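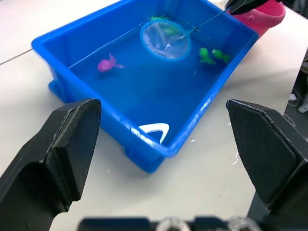

The Dolladthorpe arm of the Prirton Canal will be lowered for repairs to its clay lining, and the fish in it are to be moved before the level drops. The work was confirmed in a notice issued in May 2025. It affects 172 metres of channel between the stop planks at Ornach Bridge and the old coal wharf. The removal will be done in two passes. Seine nets will be used first, while there is enough depth to work them, and hand nets will follow in the pools that remain. The second pass is usually the slower of the two. Scooping up fish that float at the surface, as the pink and green toy ones do in the blue tub with its round-hooped net, gives little idea of the task, as live roach and bream hold close to the bed and move away from any disturbance. Silt stirred up by the nets also lowers the oxygen in the water, so each pool is worked once and then left to settle before a second attempt.

The leak was traced last December, when the level in the arm was found to be falling overnight with both sets of planks closed and the feeder shut. A dye test placed the main loss on the towpath side, below the line of the coping. A second, smaller loss was recorded near the wharf and will be treated in the same closure.

Lemaire, the contractor, will cut back the damaged lining in short lengths and replace it with puddled clay, laid in thin layers and compacted while damp. Sheet piling was considered and rejected on grounds of cost and because the towpath is too narrow at that point for the plant needed to drive it. The coping stones will be lifted, numbered and put back in their original order.

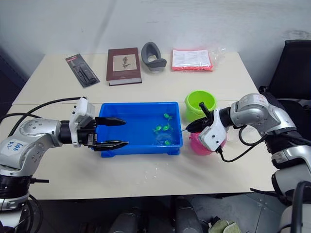

Where will the fish be taken?

They will go into the main line of the Prirton Canal, above Ornach Bridge, on the same day they are caught. The two waters are connected in normal conditions, so no separate health check is needed for the transfer.

Fish will be carried in aerated tanks and held for no more than 30 minutes. Water from the main line will be added to the tanks by stages until the temperatures match, and only then will the fish be released. The last time the arm was lowered, 669 fish were recorded, more than 366 of them roach. The remainder were mostly bream and perch, with a small number of pike. Pike are carried separately.

Sorcha Hepburn, the engineer in charge of the closure, said the order of work had been set by the fish removal and not by the repair.

"We could have the lining open a good deal sooner if the arm were simply drained," she said. "The level will come down in steps, with a pause at each one. If the oxygen readings fall below the set limit, we stop lowering and run the pumps until they recover."

Readings will be taken at Ornach Bridge, at the winding hole and at the wharf.
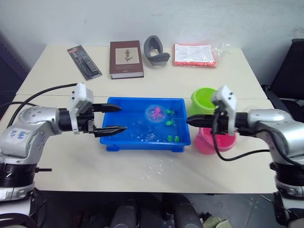 The pumps themselves will stand on the offside bank and discharge over the planks into the main line. Intakes will be screened with fine mesh, and the screens will be cleared by hand at each change of shift. Overnight pumping is not planned except where a pool has to be kept from refilling.

Moorings at the wharf must be vacated before the planks go in. Boats of up to full length can be placed on the temporary moorings above the bridge at no extra charge. The towpath will be closed between the bridge and the wharf, with a signed diversion along Dolladthorpe Lane. Angling on the arm is suspended until the level has been restored and the water has cleared.

Refilling will be from the feeder only and will be slower than the lowering, to avoid scouring the new clay. The planks at Ornach Bridge will be drawn once the levels on either side are equal.

Home News Stoppages Moorings Angling Contact Back to top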